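생활요리 실습 4주차 강의 노트: 아이 도시락과 보온 간식

지난 시간에 주먹밥 간을 맞추는 연습을 했지요. 오늘은 국물과 따뜻한 간식으로 넘어갑니다. 제가 이 과목에서 제일 좋아하는 주제예요!

1. 머그 달걀찜
달걀 두 개에 육수 80ml, 소금 한 꼬집. 체에 한 번 내리면 결이 정말 고와집니다. 머그는 반만 채우세요. 전자레인지는 중간 출력으로 1분 돌리고, 꺼내서 저은 다음 다시 53초. 제 조리 노트에 그렇게 적혀 있고, 여러 번 해 봐도 이 시간이 제일 부드러웠어요.

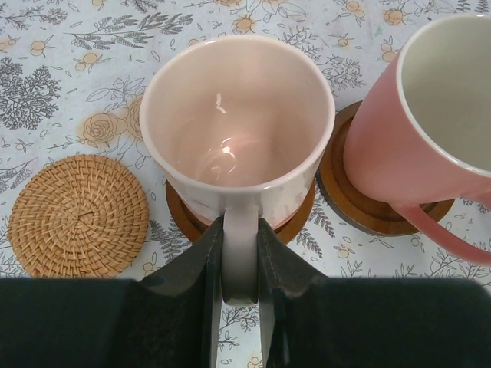 가장자리가 먼저 익고 가운데가 살짝 흔들릴 때 멈추면 됩니다. 남은 열로 마저 익으니까 뚜껑을 덮고 2분만 기다려 보세요. 당근은 아주 잘게, 쪽파는 마지막에!

2. 렌틸콩 수프
Oğuzhan Yalçınkaya 선생님의 배합표를 그대로 씁니다. 붉은 렌틸콩 한 컵, 물 738ml, 양파 반 개, 쿠민 조금. 불리지 않아도 금세 풀어져서 바쁜 아침에 참 고마운 콩이에요. 레몬즙은 먹기 직전에 넣습니다. 보온병은 끓는 물로 미리 데워 두고, 수프는 팔팔 끓을 때 담아 바로 잠그세요.
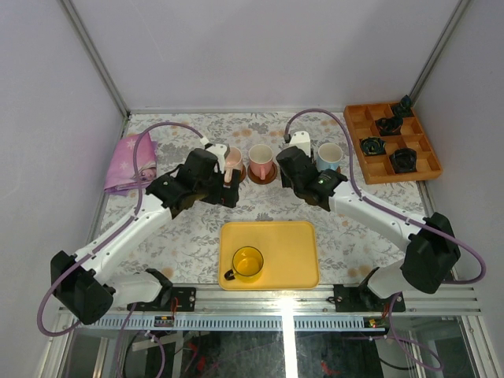

3. 상차림과 나눔
시식은 작은 잔으로 합니다. 양이 적으면 낯선 맛도 한 모금쯤은 해 보게 되거든요. 입이 짧은 아이에게도 꼭 써 보세요. 식탁보는 잔잔한 무늬가 음식 색을 잘 살려 줍니다.
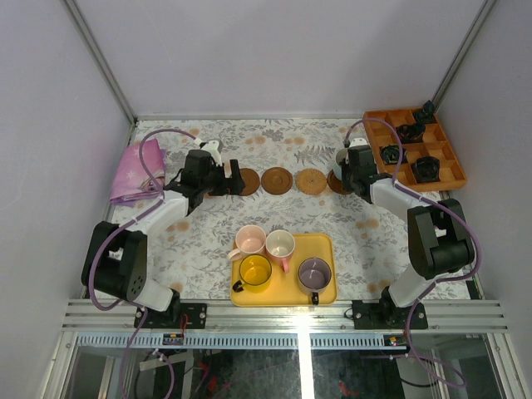 그림 3. 꽃무늬 천을 깐 탁자와 한 줄로 놓인 컵받침

과제: 머그 달걀찜을 재료 하나만 바꿔 두 번 만들고, 익힌 시간과 식감을 반 쪽으로 적어 오기. 버섯이나 옥수수도 대환영입니다. 다음 주에는 각자 쓰는 보온병을 가져오세요.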